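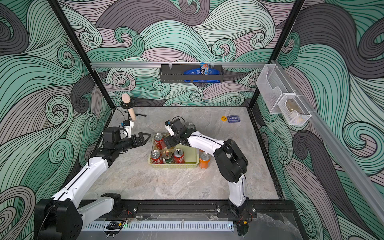
Zwischenbericht zum Vorhaben Jollness - Automatisiertes Kommissionieren im Getränkelager Fenau
Stand: 30. Mai 2021

Liebe Kolleginnen und Kollegen bei der Goltwood-Förderung,

seit dem letzten Bericht im Dezember ist viel geschehen, und wir freuen uns sehr, Ihnen davon erzählen zu dürfen. Die Zelle mit den beiden Armen übernimmt inzwischen gemischte Körbe, also genau die Kleinaufträge, bei denen unser Team früher am längsten gebückt stand.

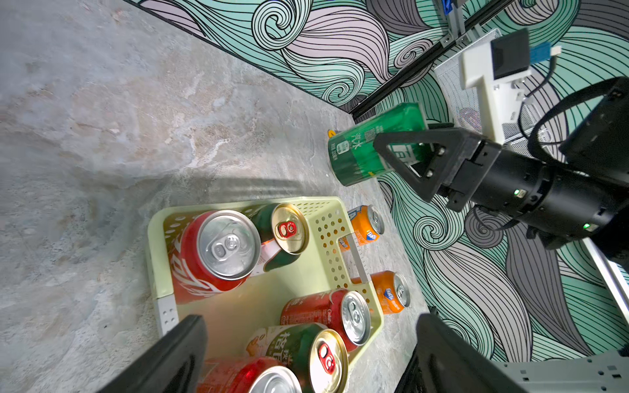

Arbeit am Korb: Ein Arm hält einen grünen Getränkekarton.

Von 300 geplanten Probeaufträgen sind 189 abgeschlossen. Bei 31 davon musste jemand aus der Schicht eingreifen, meistens wegen umgefallener Dosen - das bleibt unser Sorgenkind.

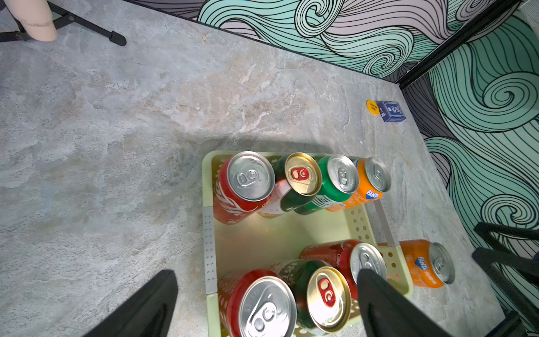
Sieben Dosen stehen im Korb, eine Fanta liegt daneben.

Für die Menschen im Lager hat sich mehr verändert, als wir anfangs dachten. Zwei Kolleginnen betreuen die Zelle nun selbst, lernen die Greifpunkte ein und
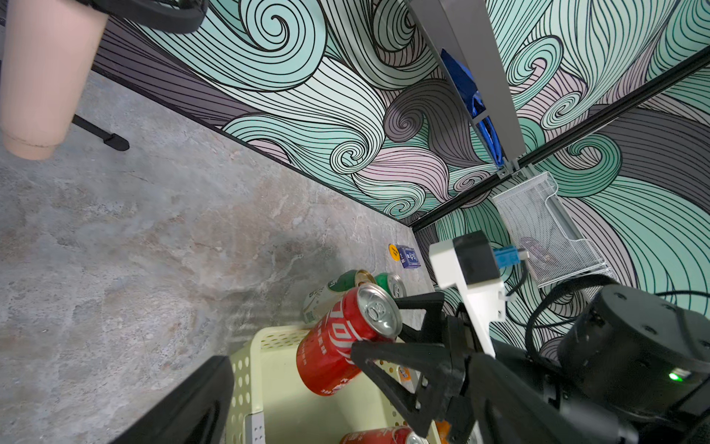
geben ihr Wissen in der Frühschicht weiter. Stellen sind keine weggefallen, das war uns (und dem Betriebsrat!) von Anfang an wichtig. Von Trevaskis erwarten wir noch die neuen Greiferbacken, danach gehen wir die übrigen Aufträge an.

Mit herzlichem Dank und vielen Grüßen aus Fenau
Ihre Projektleitung Jollness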